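Irkex moves shared desks to one basket and one pen cup

June 29, 2026 — Irkex has changed the way small items are stored on the shared desks at its Moffat building. Under the new layout, each desk gets one open plastic basket and one mesh pen cup. The drawer trays used until now are being taken out floor by floor. The change covers 167 desks on two floors.

The layout was drawn up by Rosaura Cuervo of the building services group after a count of loose stationery in the spring. The count listed 3452 items, with ballpoint pens the largest group, followed by rulers and pencil sharpeners. Food and drink left on desks overnight was logged separately and is not part of that total.

The written procedure fits on a single page. Pens go in the cup, point down. Sharpeners, erasers and memory sticks go in the basket. Rulers are laid flat along the back of the desk when they are too long for the basket. A bowl may stay out during the day for bread, fruit or other dry food, but it has to be cleared before the desk is handed over. Bottles with a screw cap are allowed on the desk at any time. Open cups are not.

"The old trays were divided into seven slots, and most of the slots were the wrong size for anything people had," Cuervo said. "A basket has one slot. It takes less time to fill and you can see what is in it from a chair."

The baskets and cups were ordered through Stendach, which also supplied the trays. The walls of the basket are perforated so that crumbs and pencil shavings can be shaken out without emptying it by hand. Baskets come in more than one color, and colors are not assigned to teams. Cups are black only.

Niall Pringle, who runs the second-floor desk plan, said a short trial took place on 70 desks before the order was placed. Two points came out of it. The cup tipped over when it was loaded on one side with long pens, so the page now asks users to spread them around the cup. Small parts also ended up under larger ones in the basket, and the page asks for the sharpener to go in last.

Tabletops are to be wiped once a day, and the items are lifted off for this and put back in the same positions. Where two tables meet, the seam is cleaned with a narrow brush. Pringle said shavings collect there faster than anywhere else on the desk.

Items found on a desk with no owner are held at the front counter until the end of the following week — pens are then put back into shared stock, and anything else is offered to staff. Food is thrown away the same evening.

Angelica Catacutan, who works on the first floor, has used the layout since the trial. She said the cup is an improvement but that she would like a second basket for rulers and cables. Cuervo said a longer basket is being looked at and that no model has been picked.

The first floor is complete. Work on the second floor continues through the summer, and the written page will be reviewed in November. Questions about the layout, and requests for a replacement cup or basket, go to the building services counter. Old trays can be left on the cart next to the copy room.

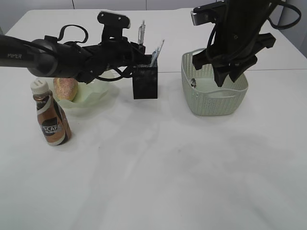
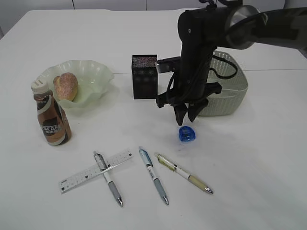
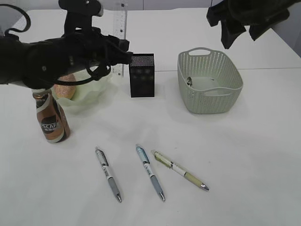

Desk items on a white table, with a coffee bottle in each picture. Basket: all three pictures. Clear ruler: second and third.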